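Werkstatt & Material | Hintergrund
17.10.2024 | Von Bit-na Choo

Weiße Kleinteile gelten in der Werkstatt Rathjen in Eltlow als undankbar. Auf dunklem Tisch überstrahlen sie schnell, Kanten und Grate verschwinden im Glanz. Gearbeitet wird deshalb mit schwarzem Stoff im Rücken. 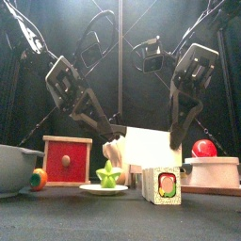
Gehalten wird grundsätzlich an beiden Enden. Die Mitte bleibt frei für die Sichtprüfung, Druckstellen liegen dann im Randbereich, der später entfällt. Seit Juli gingen 1607 Teile über den Tisch, 37 davon wurden aussortiert.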